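okay so I finally did the thing where you print three months of bank statements and go at them with a highlighter. thread, because I need to tell someone

first surprise: $42 a month to Flendine. it's a meal planning app. I used it for maybe a week and then went right back to eggs on toast

second one — my phone insurance. for a phone I traded in last March. that's $36 a month, gone, and I have no one to yell at but me

called to cancel both on my lunch break. Flendine offered me half price to stay and I almost said yes!! (I do not want it. why did I almost say yes)

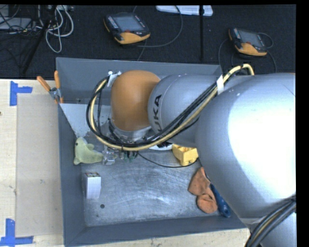

orange wrist, way too many cables

anyway. the part that helped most was Mateja Đorđević's newsletter, the one on "quiet money." her rule is you move whatever you cancel into savings the same day, before you get used to having it

so I did. set up an automatic transfer for the full $78 and named the account "eggs on toast fund"

it has $509 in it now counting what I'd already stashed, and I want to hit $700 before I even look at flights

still deciding about Kekach. I like their budget tool but the free version hides the yearly view, and the yearly view is the only one I care about

if you use something else for that, tell me. spreadsheets count. I will read every reply tonight after the dishes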